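**Tuesday, evening session. Hand-held gripper, build 7**

Best night on this thing so far! The new arms went on without a fight, both pivots move freely, and I got a long run of pickups in before I had to give the table back. Writing it all down while I still remember which screw went where.

Where we were: build 6 had the long links, and they flexed. You'd squeeze, the pads would meet at the tips and gape at the heel, and anything softer than a block of wood just squirted out. So I shortened the links, opened up the arms (triangle cutout, saves weight and lets me get a hex key in past the pivot), and reprinted both housings in black so they match for once. The finger pads are the dark blue ones from the Drellus order. I had doubts about them when they came because they felt too firm in the bag. On the tool they're great.

Assembly notes, mostly for whoever does the second unit:

- Press the pins in before the links go on. I did it the other way on the left side and had to take it all apart again.
- The pivot discs want a drop of oil and then leave them alone. Don't snug them up "a bit more." I did that on build 5 and we know how that went.
- Right arm needed a light sanding at the root. Left one didn't. Same file, same printer, no idea.
- Center plate went back on with the ribs facing out. The crosshair is still dead center after the reprint, which made me happier than it should have.

Weight with the Trastik battery holder on the back is 591 g. Without it, 252 g less, and I could hold that all day. I really want to move the battery to a belt clip. The cable would be a pain, but my wrist was done well before I was.

Then on to clothes. Blocks and cups have been fine since build 4, so garments are the whole point of this round. Started with a T-shirt, then the pink cotton thing from the rag bag, then the brown vest with the metal buttons. The vest is the interesting one. It's heavy, it slides over itself, and the front edge is stiff along the buttons and floppy everywhere else, so the same squeeze does totally different things a couple of inches apart.

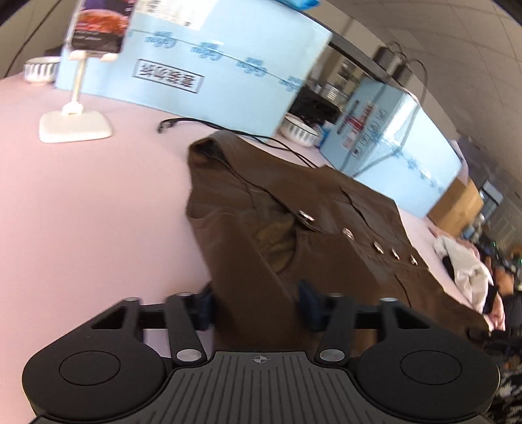
What works best is coming in low with the pads open, one pad flat on the table right at the edge of the material and the other over the top, then closing slowly. If I come straight down from above, the pads pinch a tiny fold and it pulls out on the lift. Coming in low I get a proper mouthful. Out of 30 tries on the vest I kept hold on most of them once I'd switched to the low approach, and nearly every drop was from the first batch, before I'd figured it out. I should have logged the two batches separately. Next time.

Buttons: grab one and it acts like a little handle, very secure, but the vest hangs crooked and twists. Grab between two of them and it hangs much nicer. I'd call between the buttons the default for anything with a button front.

The lining is its own problem. If the lower pad gets into the opening it catches lining only, and the outer layer stays on the table looking smug. Rounding off the pad tips might help. Or a slightly longer lower pad? Would like opinions on that.

Also tried pushing the speed a bit. Fast passes over the table smear badly on the recording, buttons especially, so there's no point moving quicker than I'd fold laundry by hand. Shorter shutter plus one more lamp should fix a good part of it. The Stöcker clamp lamp is still under the bench if anyone's looking for it, I'm taking it over for this.

To do before the next session:

- Print two more right arms and check the root before blaming the file
- Belt clip for the battery, even an ugly one
- Rounded pad tips, one set to start with
- Update the Usteo parts sheet, it still lists the long links and somebody will order them
- Try a zipper! And something knitted, with the pads as they are, before changing anything

One thing I keep grinning about: the hand feel. With the short links you can feel through the trigger when the material bunches between the pads. Build 6 was mush. On this one I could tell with my eyes on the ceiling whether I had one layer or two, and I was right often enough that I want to test it properly.

Left the tool set up with the pads on. Please don't tighten the pivots.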